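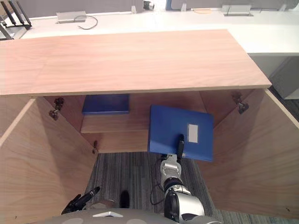
## Two Blue Folders

The lease on the Sollport office ran out at the end of the month, and Brayden MacDonald had been given the records cabinet to clear. It stood against the wall under the window, pale wood with two doors, and it had come from the old building when the firm was still called Ouellet. The key had gone missing years ago. You opened it by pulling both doors at once.

He had already done the drawings, the invoices and the holiday forms. What was left was the shelf with the blue folders.

His list said there should be a Pivside folder and a Plesteo folder. Pivside was a housing job, 341 flats on the site of a bus depot, and it had paid everyone's wages for six years. Plesteo was a footbridge that was never built. Head office wanted Pivside sent by courier. Plesteo could go in the shredding sack.

The trouble was that one of the folders had a white label with nothing written on it, and Brayden couldn't remember which job it belonged to. He had bought a box of those folders himself, in his first December, and had meant to write the labels after the Christmas break.

He sat on the floor with it and undid the elastic.

The first sheet was a letter to the council dated Jan 20, 2018. He knew it straight away. He had typed it standing up, because there had been a leak over his desk and the chair was wet. The letter asked for another 800 pounds towards a survey of the river bank. The council had said no. After the letter came the survey, which the firm had paid for anyway, and then a set of sketches on tracing paper, folded in quarters.

So it was Plesteo.

The sketches were Helen's. She had drawn the bridge from the town side, with the mill behind it and people walking across. One of the people had a dog. Further in there was a second version with the dog on the other side of the man, and a note in pencil that said "better".

Brayden looked at the sack. It was nearly full and he had been told it would be collected at four.

He rang head office and got through on the second try.

"I've got the Plesteo papers here," he said. "Does anyone want them?"

"Is there money owing?"

"No."

"Then it's on the list for shredding."

"There are some drawings in it. By hand."

There was a pause, and he could hear typing. "Are they signed?"

He checked. "Initialled."

"It's up to you, really," the woman said. "We only need Pivside. It has to be here by tomorrow or the auditors will start ringing me."

He said it would be, and thanked her.

The courier came early, a young man in shorts who wanted a signature and the postcode. Brayden put the Pivside folder in a padded envelope and taped down the flap. It was a thick one, up to the limit of what the elastic would hold, and it took a lot of tape. The young man carried it off down the stairs under his arm.

Then he took the letter, the survey and everything else typed out of the Plesteo folder and pushed it down into the sack. He kept the sketches where they were. He found a pen in his jacket and wrote on the label, in capitals, HELEN — BRIDGE. The ink skipped on the shiny paper and he had to go over the H.

She had moved to the coast when the firm was sold. He had the address somewhere, on a card she'd sent with a picture of a lighthouse on it. Number 8, he thought, and the street was named after a tree.

He wiped the shelf with a paper towel and shut the cabinet. The left door swung open again, as it always had, so he leaned a box against it. Then he put the folder in his bag between his lunch tin and his umbrella and went to see whether there was any milk left in the fridge.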